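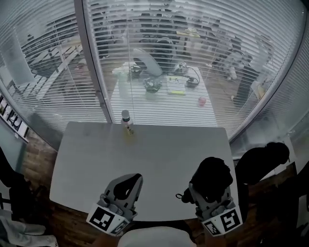 Small meeting room, table by the glass partition.

From: Shirley Blackburn
To: office-moves list
Date: Thu 1 February
Subject: Re: Tables and blinds in the small meeting room

Mayu Iwasaki wrote:
> Can someone tell me which table is staying in the small room? I have
> it on my list as going to the Trovunero floor, but Shinji says it was
> taken off again. Also, are the blinds on the curved glass part of the
> lease or did we buy them? I need to know before I send the inventory
> to Cladier.

Mayu,

The white table with the rounded corners stays. It was on the July list to go upstairs, then we measured the elevator and dropped the idea. Please cross it off on your side.

The blinds belong to the building. We paid 300 dollars to have the cords on the curved part replaced, but that was a repair and they should not go on the inventory. If Cladier asks, send them to me and I will find the invoice.

A few other things while I have the list open.

The tabletop marks easily. Use a damp cloth with a little dish soap and then a dry one. The scouring powder under the sink took the finish off one corner of a table in the kitchen, so please keep it away from these.

Small plastic bottles keep getting left on the tables. If one has no name on it by Friday evening it goes in the trash. I don't want to guess what is in them.

Chairs: the list says 16 for this side of the floor and I get the same number. The black ones with the high mesh backs are the good ones, and they tend to wander off to other rooms. Four of them need new casters - I have ordered a set from Illon and will fit them when they come.

The floor people want the wooden planks clear for one evening so they can oil them. That means tables against the wall and all bags up off the floor. I will post the evening once they confirm it.

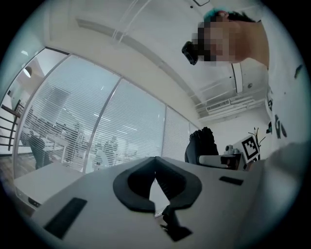

Emiko Hirano added that the blinds on the long side stick when they are opened all the way, and asked that people leave the slats half open until the building has sent someone to look at them.

I have passed that on to the building office under the same ticket, number 31.

Shirley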